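L'école des gestes ratés

Chez Mazurek, à Budcombe, on apprend à des robots à débarrasser une table qui n'existe pas. La table est blanche, elle est longue, elle est calculée par une machine au sous-sol. Personne n'y a jamais dîné.

Liv Åberg dirige l'atelier des exemples. Le mot « exemple » a ici un sens précis : un geste complet, exécuté par un humain aux commandes de deux bras simulés, puis rangé dans une base baptisée Pladadholm. Le système digère ensuite le tout et tente d'en tirer une manière de faire. Il copie volontiers les tics. En mars, il avait pris l'habitude de marquer un arrêt avant chaque saisie ; il la tenait d'un opérateur qui buvait son café de la main gauche.

« On croit enseigner la préhension, on enseigne surtout ses hésitations », soupire Liv Åberg.

Un logement sans locataire

Le décor s'appelle Bastum. L'équipe le remeuble à volonté, déplace les chaises, change la couleur d'un mur, bascule le point de vue jusqu'au mal de mer. Un robot qui ne connaîtrait qu'une seule salle à manger, bien droite, serait perdu dès la première visite chez des gens.

Les opérateurs travaillent par équipes de deux : l'un pilote, l'autre accepte ou rejette. Les séances durent trois heures, après quoi les pinces se mettent à viser à côté des objets, et les pilotes à parler à l'écran. J'ai essayé. Il m'a fallu six tentatives pour approcher un ordinateur portable sans traverser la table, ce que la simulation a toléré avec une politesse inquiétante. 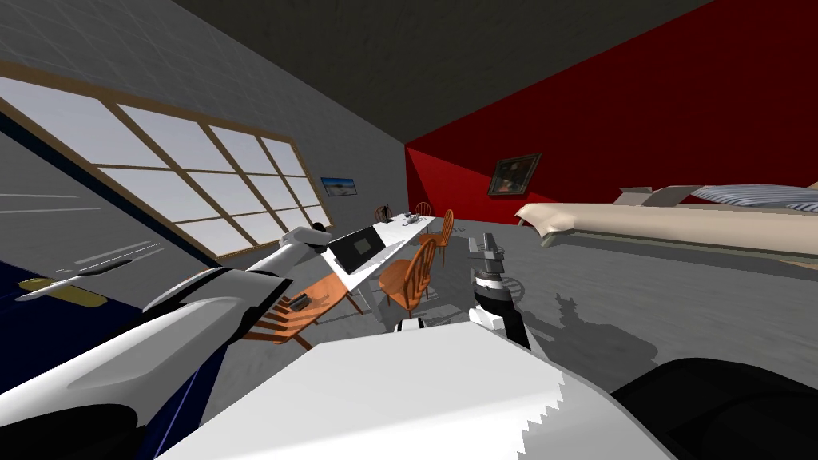
Que faire des ratés ?

Longtemps, on les a jetés. Désormais, Mazurek en garde une partie, soigneusement étiquetée, pour que la machine sache à quoi ressemble un geste qui tourne mal et comment on s'en sort. Mes six essais ont été versés au dossier. Liv Åberg les a trouvés « très riches », avec un tact tout scandinave, avant de reprendre les commandes pour la séance de l'après-midi.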